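Putix cordless stick vac, three months in

So I finally gave up on the old Garside (18 years, poor thing) and bought the Putix when it went on special in January 2018. Seventy bucks off, and I'd had my eye on it since the previous April, so I grabbed it before I could talk myself out of it!
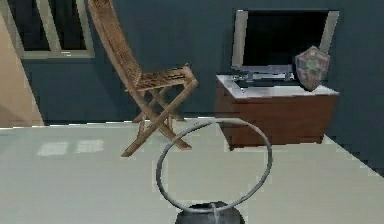 Battery first. I get 33 minutes on the normal setting, a bit less if I use boost, and that does our whole unit. The head is slim enough for skirting boards and it's brilliant on hard floors. Ours are a similar colour to that pale grey-white one, and anyone who lives with a pale floor knows every crumb and dog hair shows up by lunchtime. Rugs, so-so. It tends to grab the fringe.

The bin is my one real grumble. It's tiny, and the catch flings dust everywhere unless you hold it right down inside the rubbish bag. My sister's Prinus has a much better one, but it also weighs a tonne.
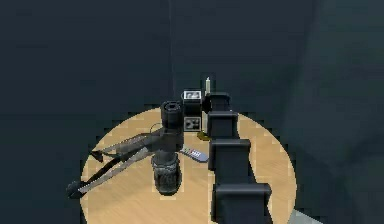

Fuvgate wrote in the comments that the filter needs a rinse every fortnight or the suction drops right off, and that spares are 40 dollars a pop. Ouch! I've been doing mine monthly, so I'll have a go at that and report back.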